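Utent Bone Conduction Processor
User Guide, Section 4: First Fitting and Daily Checks
Reading time: 3 minutes

This section covers the sound processor only. The implant and the abutment are covered in the surgical leaflet supplied by the clinic. Do not begin until the clinic has confirmed that the skin at the site has healed.

4.1 Before you start

1. Wash and dry your hands.
2. Check that the serial label inside the battery door matches the one on the warranty card. Model 1604 processors have a gray label.
3. Open the battery door fully. Remove the paper tab.
4. Peel the sticker from a new battery and wait 10 seconds before inserting it, flat side up.
5. Close the door. The indicator blinks green 4 times when the processor is ready.

Note: If the indicator blinks orange, the battery is low or has been inserted upside down. Replace it before going on.

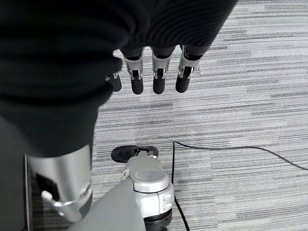
What if the indicator does not light at all?
Open the battery door, wipe the contacts with the dry cloth from the kit, and fit a battery from a different pack. If the light stays off, return the processor to the clinic.

4.2 Attaching the processor

1. Set the volume to its lowest position.
2. Hold the processor by its edges with the microphone ports facing up.
3. Move hair away from the abutment.
4. Tilt the processor so that the lower edge of the coupling touches the abutment first.
5. Press gently until it clicks. Do not press on the center of the housing.
6. Raise the volume one step at a time while someone speaks at a normal level from across the room.

CAUTION: Never twist the processor while it is attached. Twisting can loosen the abutment screw. If the abutment moves when touched, stop using the processor and call the clinic.

CAUTION: Remove the processor before any MRI scan, and show the implant card to the scanner staff. The processor must stay outside the scanner room.

4.3 Feedback check

Whistling usually means that the housing is touching the ear, a hat or the arm of a pair of glasses.

1. Lower the volume by two steps.
2. Check for contact around the full edge of the housing.
3. Remove the processor, inspect the coupling for hair, and attach it again.
4. If whistling continues, select Program 2 and repeat the check.

Program 2 is set at the first clinic visit. On units fitted with the Wegener coupling, it is switched off until then. 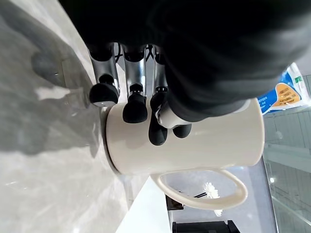 How long does one battery last?
Expect roughly 20 days at moderate volume. Streaming from a phone shortens this.

4.4 Overnight storage

1. Remove the processor and open the battery door.
2. Brush the coupling with the soft brush. Do not use water, alcohol or skin cream.
3. Place the processor in the Trenow drying case with the door still open.
4. Close the lid and keep the case away from children and pets.

Note: The drying capsule turns from blue to white when it is used up. Capsules cannot be dried in an oven and reused.

WARNING: Batteries are harmful if swallowed. Seek emergency medical care at once.

Section revised October 15, 2016. Replaces the September issue.

Related items
Section 3: Parts and Accessories
Section 5: Phone Streaming
Section 6: Cleaning the Abutment
Clovstead Softband: Fitting Guide for Children
Drying Capsules: Ordering and Disposal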